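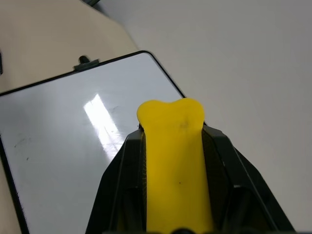
Bendik Moen had the ball with 6 seconds left and Onmont down by one, and he passed it.

Liv Söderlund saw it from the end of the bench, where she kept the scorebook. She wrote the time in the margin before she looked up again. The pass went to Alvar Backlund in the corner. Alvar had missed every shot he took in the second half. He caught it, looked surprised, and put it up over a Rendthorpe player who was a head taller than he was.

It hit the front of the rim, then the back, then went through.

The Rendthorpe coach tried to call a timeout he didn't have. The officials talked it over at the table and gave Onmont a technical free throw, and Bendik made it. Rendthorpe got the ball back and threw it away. Onmont was going to the state semifinal for the first time since Liv's father had played.

In the locker room people were yelling and spraying water. Liv stood in the hallway with the book under her arm and waited for Coach Nygård to come out.

"How many did he have?" Frøydis Nygård asked.

"Bendik? Twenty-two."

"Alvar."

"Five," Liv said. "Two of them were the last ones."

Coach Nygård nodded and went to find the bus driver.

It was 187 miles back to Onmont. The heater on the bus worked on the left side only, so everyone sat on the left until the driver told some of them to move. Liv took a seat on the right and went over her totals with a flashlight. She had the rebounds wrong by one in the third quarter and had to go back through the whole page to find it.

Alvar came up the aisle somewhere past Cabrera and sat across from her.

"Can I see it?" he said.

She turned the book around. He ran his finger along his row, past all the open circles, and stopped at the filled one.

"It looks the same as the rest of them," he said.

"It's how you mark it."

"I know. I thought it would look different." He gave the book back. "He should have shot it. He had the lane."

"Did you ask him?"

"He said I was open."

"You were open."

"I was open all night," Alvar said. "They were leaving me open on purpose."

Liv didn't have an answer for that. She had charted it. Rendthorpe had stopped guarding him halfway through the third quarter, and she had told Coach Nygård so, and Coach Nygård had left him in.

Jonatan Blomqvist was asleep two rows up with his bad ankle across the seat and a bag of ice melting onto the floor. He would have been in that corner if he hadn't rolled it in the first quarter. He had made 205 threes in three years. Alvar had made nine.

"Is Jonatan going to play against Tornov?" Alvar asked.

"I don't think so. It's pretty swollen."

"So it's me."

"I guess it is."

He looked out the window for a while. There was a gas station, and then a long stretch of nothing.

"What time does the gym open tomorrow?" he said.

"Coach said no practice tomorrow."

"I know what she said. You have the key."

Liv closed the book and put the flashlight in her coat. She did have the key. She had a history paper due, too, and she had told her mother she would sleep in.

"Eight," she said. "I'm not rebounding for you, though."

"Okay."

"I mean it."

"Okay," Alvar said, and he went back to the left side of the bus, where it was warm.

She was there at a quarter to eight. He was already sitting on the steps with a ball in his lap. She unlocked the door, turned on the lights, and waited for them to come all the way up. Then she put down her bag and went to stand under the basket.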